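Manddale relish

Manddale relish is a sweet and sour condiment made from green tomatoes, onions, cider vinegar and mustard seed. It takes its name from the town of Manddale, where it was first sold at farm stands, and is eaten mainly with cold meats, cheese and boiled potatoes.

History

Households in the Manddale area made the relish at the end of the growing season to use up tomatoes that had not ripened. Recipes were passed along by hand and differed in the amount of sugar. The first commercial version came from Baptiste, a small cannery that packed it in glass jars alongside its beets and pickled beans. The cannery was later bought by Tenow, which kept the name Baptiste on the label. Radymyr Koval, a foreman at the plant, wrote down the standard recipe still used there. His first full batch filled 1,512 jars. 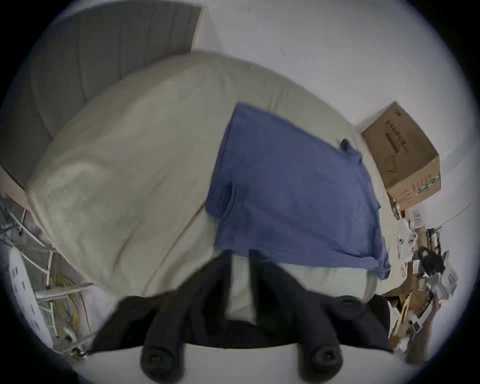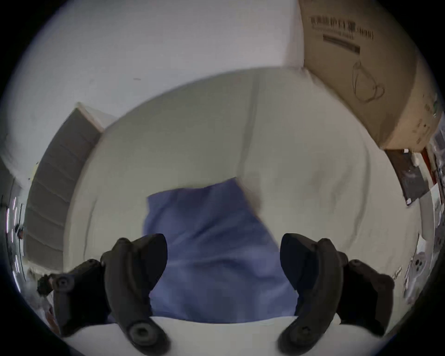
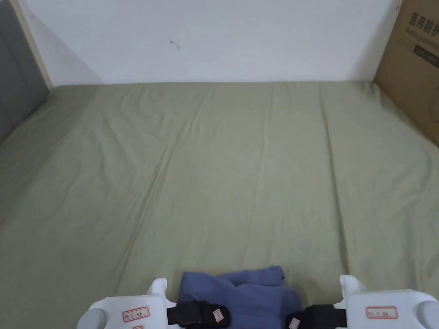 Bedding: blue cloth on a pale surface (first and second pictures) and a green fitted sheet (third).

Preparation

The tomatoes and onions are chopped, salted and left overnight, then drained and rinsed. They are simmered with vinegar, brown sugar, mustard seed, turmeric and celery seed until most of the liquid has cooked off. Home recipes usually call for 4 pounds of tomatoes to one pound of onions. The jars are sealed hot and stored for nine weeks before sale, during which the vinegar taste softens.

Varieties

The plain relish is sold as mild. A hot version adds chopped red chili and dry mustard. Bimon, a rival brand, makes a smoother relish with apple and less salt, and sells it in squeeze bottles as well as jars. Some cooks in the southern part of the county replace the onions with cabbage, although this is often treated as a separate dish and called chow.

Serving and storage

Manddale relish is served cold. It is also stirred into potato salad or spread on ham sandwiches. Unopened jars keep in a cool cupboard through the winter. Opened jars are kept in the refrigerator.

See also: Chutney; Piccalilli; Pickled vegetables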